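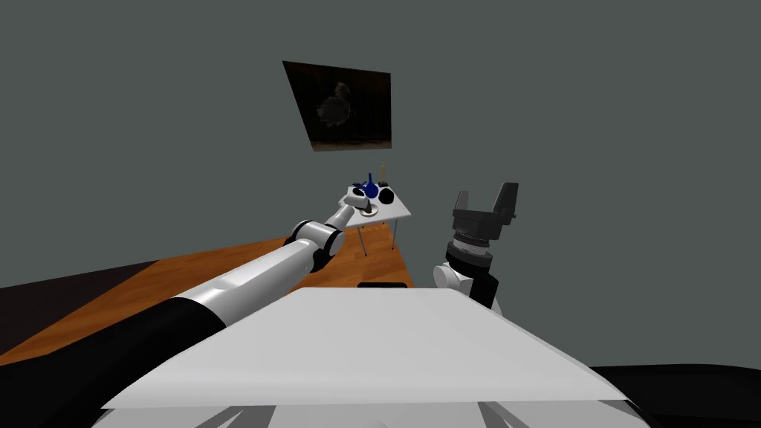 4.2 What we learned at the open day

We had planned the open day at Prirnholm as a fairly quiet affair, a chance for neighbours and a few school groups to come through and try the simulated arm for themselves, and it grew into something a good deal livelier than that. Visitors worked through the Wevinlow simulator in groups of three, and each person was given 20 minutes at the controls (a generous slot, we thought, until we had to coax the first few people out of their chairs!). In all, 58 visitors had a turn, and 30 of them kindly stayed to fill out our questionnaire. 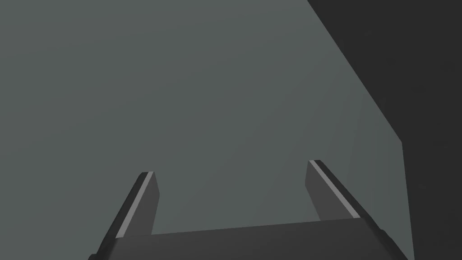
Uvby Group for Shared Control, Prirnholm

Figure 3. Wrist view in the simulator, with the gripper open and nothing between the two fingers.

The wrist view was the one people asked after most. Many told us they could judge the colour and shape of a thing well enough from the head view, but had trouble telling how far away it was, and so they flipped back and forth between the two. We had seen much the same behaviour in our January trial with the Van Loon controller, though those participants had all practised beforehand.

Last updated: 20 May 2019
3 shares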